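Home | Topics | Kitchen and Larder | Unanswered | Members | Sign in

Sorting packets and pouches into open tubs for a shared pantry

Posted by Huswood Residents' Desk in Kitchen and Larder
2 followers | 4 comments | Share

The Residents' Desk would be grateful for advice on the storage of small packaged foods in a shared pantry. The pantry at Huswood has one shelf, 1320 mm wide, on which residents keep items of very different shapes: squeeze pouches, flat snack bags, small cartons and the occasional jar. At present everything is stacked in one row, and the flat bags slide down behind the rest and are found long after their date.

It has been proposed that all small items be sorted into open plastic tubs. The sorting would be carried out at a table in February, before the shelf is washed and relined. The table would be covered with white paper, on which small packets are easily seen and notes may be written beside each group.

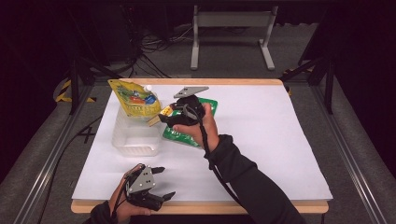

Should a squeeze pouch be stored upright or flat? Upright, with the cap at the top, and close enough to its neighbours that it cannot fall over.

That much is agreed among us. The points on which we seek guidance are the following. Should the tubs be clear or coloured? Should flat bags share a tub with pouches, or be kept apart? We should also like to know whether the tubs ought to have lids, as opinion at Huswood is divided.

Zemance
Member, Kitchen and Larder

Clear tubs are to be preferred for a shared pantry. Residents who did not pack the tub themselves will look through the side before they read any label, and a coloured tub tends to be taken down, searched and put back in the wrong place.

With regard to mixing, I would advise keeping flat bags and pouches in the same tub only where the tub is narrow. File the bags on their edges, as one would file papers, and place the pouches at one end to hold them up. In a wide tub the bags slump and the pouches lean over them, and the difficulty described on your shelf is simply moved into a box. A folded piece of card set across the tub makes a serviceable divider.

Lids should be omitted for anything used daily. They are worth having for baking goods and for anything already opened, although an opened bag ought in any case to be closed with a clip.

The procedure I would recommend for the sorting itself is as follows. Clear the table completely before the first items are brought out. Bring out one group at a time, check the dates, and return that group to its tub before beginning the next. The work goes slowly if the whole shelf is emptied at once – and in a shared household the table is usually wanted for a meal before it has been finished.
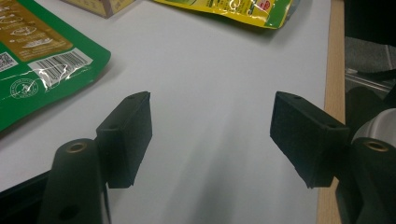
Sorin Sârbu
I must disagree on the matter of one group at a time. Unless the whole shelf is laid out together, duplicates are not found. We emptied ours completely and came upon the same rice, opened, in three different corners. I would allow a full afternoon and warn the household beforehand.

Zemance
The point about duplicates is fairly made. A written list kept during the sorting would serve the same purpose where table space is limited.

Bucur
Measure the shelf depth before buying tubs. Ours were too long and the cupboard door would not shut. Also we put in 800 g bags of flour and the tub bowed, so heavy things go straight on the shelf.

Huswood Residents' Desk
Our thanks to all who replied. The depth of the shelf is 30 cm and the tubs will be chosen accordingly, clear and without lids. The question of whether to empty the whole shelf will be put to residents.

Helpful (30) | Share | Report

Contact | Terms of use | Copyright Provent Community Help | Back to top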